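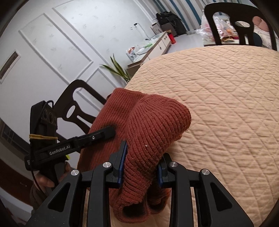 A ribbed knit on a quilted tablecloth.

Week 4 handout – Children and Older Adults Learning in the Same Building

Early Childhood Settings, Thursday section
Instructor: Mireille Haddadin

Good to see so many of you last week, and thank you for putting up with the heating. I promised I would write up the part of the lecture I rushed through at the end, so please read this before we meet again, and bring it with you if you are the kind of person who likes to scribble in margins (I am).

Where we left off

We had been talking about what happens when a school system opens its doors to older adults as regular partners in the day. I want to be careful with that word "regular." A choir visit in December is a lovely thing and I would never discourage it, but for this course we are interested in arrangements where the same children and the same adults meet often enough to know each other's names, moods and bad jokes. Sadia Tanoli, whose chapter is in your packet, calls this "the ordinary week," and I have borrowed the phrase ever since.

Case: the Letow reading rooms

Letow is a small district with one elementary school and a long waiting list for after-school care. The school had a wing it could not afford to heat, and the senior center across the road had lost its lease. Yasir Naqvi, who was principal then, offered the center the wing for a shared cost of $3,000 a year. The older adults got their rooms, and the school got neighbors who were in the building every morning anyway.

For most of the first year very little happened between the two groups. They used different doors and different bathrooms, and the bell schedule meant that the hallway was empty whenever the center took its coffee. What changed things was a fairly dull decision: Naqvi moved second-grade reading to 10:15, right when the center's morning card games broke up. A few of the card players started sitting in. By the following October there was a sign-up sheet, and the second graders were reading aloud in pairs with an adult twice a week.

I like this case because the timetable did so much of the work. When you visit your placement sites, look at the schedule posted by the door before you look at anything else. Ask yourself who could possibly bump into whom.

Case: Witside

Witside went about it from the other direction. There the district wrote a full plan, with training sessions, a handbook and a budget line, and opened a preschool room inside a residential care home. Shamim Paracha taught in that room for its first two years and kept a diary, parts of which she has let me share. She writes very frankly about the early months. The training had covered lifting, allergies and fire doors, but the teachers did not know what to say when a child asked why Mr. Politis had called her by a different name three days running. They worked out an answer together over lunch, and it was a plain one: "Sometimes his memory gets tired. You can tell him your name again." Paracha says the children took it in stride and the grown-ups needed a bit longer.

Please read the diary pages slowly. There is a passage on a resident's death in the spring that some of you may find hard, and it is perfectly fine to come and talk to me about it first.

What the research can and can't tell us

Lukian Yatsenko's survey went out to 2,132 families in districts with some kind of shared program, and you will see it quoted all over the place. Parents were very warm about it. Do remember, though, that these were families who had chosen the program – or at least hadn't asked to leave it – and that the survey asked about satisfaction. It has nothing to say about reading scores. We'll go through the questions themselves in class, as the wording of the second one has bothered me for years.

For next Thursday

Read Tanoli's chapter and the Paracha diary extracts. The Skavach article is optional, though it has a good section on grandparents who are raising children full time.

Write a response of 500 words on one moment in the diary where you would have done something differently, and say what. Please don't summarize the whole diary for me, I've read it many times!

If your placement hasn't been confirmed yet, email me by noon on the day before class and I will call the site myself. Office hours are as usual, and there is generally tea.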